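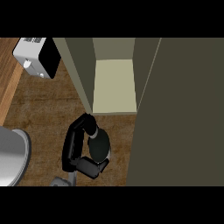
The Darnberg Institute for Housing Research invites residents of the Konton and Paredes districts to take part in a study of kitchen floors and how they are cleaned and maintained in rented homes. The study will record what tenants use on their floors, how often they clean, and who pays for repairs under the lease. Floors of many kinds are of interest, including brown floors with darker streaks and patches such as the one shown, on which marks can be hard to tell apart from the pattern of the surface. Homes with tile, stone, cork or vinyl floors are equally welcome.

Who may apply

Applicants must be at least 18 years of age and must have rented their current home since January 2023 or earlier. The kitchen floor must not have been replaced or refinished during the tenancy. One person per household may enroll. Employees of property management companies operating in either district are not eligible. The study has places for 152 households, divided between the two districts in proportion to the number of rental units in each.

What participation involves

Participants will receive a home visit lasting 45 minutes, during which a member of the research staff will measure the kitchen, take surface readings at fixed points, and complete a short interview. Participants will then keep a cleaning diary for 7 weeks. The diary is available on paper or online and takes a few minutes each day. A telephone interview will close the study. Participants are asked to keep to their usual cleaning routine and to note any change of product in the diary.

Compensation

Each household that completes the home visit, the diary and the telephone interview will receive $120 by check. Households that withdraw after the home visit will receive partial payment in accordance with the consent form.

Privacy

Names and addresses are stored separately from study records and will not be shared with landlords or housing agencies. Participation is voluntary and may be ended at any time. Taking part has no effect on a tenant's lease or deposit.

How to apply

Application forms are available at the front desk of the Adach Building and may be returned there or by mail. Please include a daytime telephone number and a copy of the first page of the lease. Forms will be accepted from April 4, 2024, until all places are filled. Questions about eligibility may be addressed to Muchen Peng, Study Coordinator, at the Adach Building. Interpreters can be provided for the home visit if requested on the form.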